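3.2 Garment state and fold sequence

Folding a short-sleeved shirt on an open table is usually described as a fixed sequence: spread, turn in the sleeves, bring in the sides, halve the body. In the Jeltwood trials the sequence was less regular. Cotton shirts rarely lay fully flat at the start, and the first fold was often made while creases remained in the body. We therefore coded garment state separately from fold step, following the scheme proposed by Ritchie. 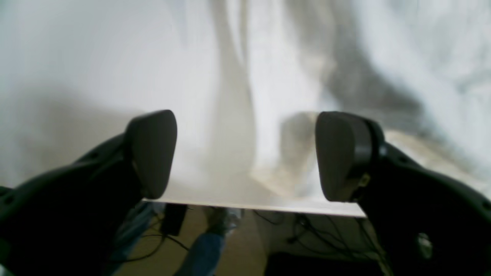
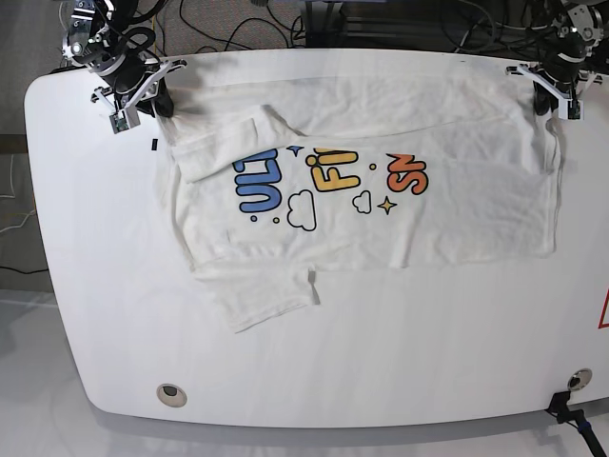
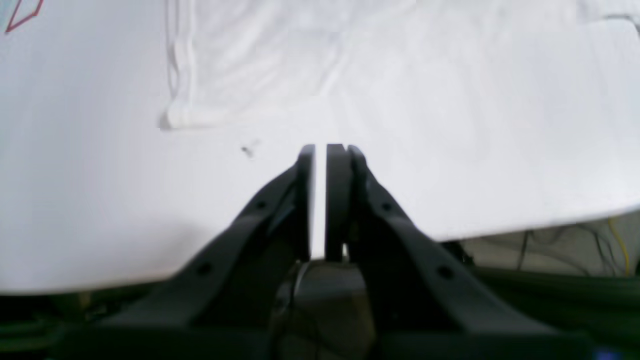

Figure 7. White cloth and a printed T-shirt in the folding task. The second panel shows the shirt with one sleeve turned in over the body and the other extended onto the tabletop.

A sleeve was coded as turned in when its fabric formed a doubled layer over the body, whether or not the resulting edge was straight. Creases shorter than 40 mm were ignored. Longer creases were recorded by location — collar, sleeve, body or hem — but were not treated as errors, as many disappeared under the next fold.

White fabric on a white table posed a separate difficulty for the coders. Where the garment carried a print, the outline of a flap could be read from the interruption of the lettering. On plain areas it had to be inferred from shading alone, and Effie Ritchie recoded 20 of the 100 sequences under side lighting to check the boundaries. Disagreements were concentrated at the collar, where the ribbing holds its shape and lifts the adjacent cloth. These cases were retained with the label "uncertain" and are treated separately in Section 4.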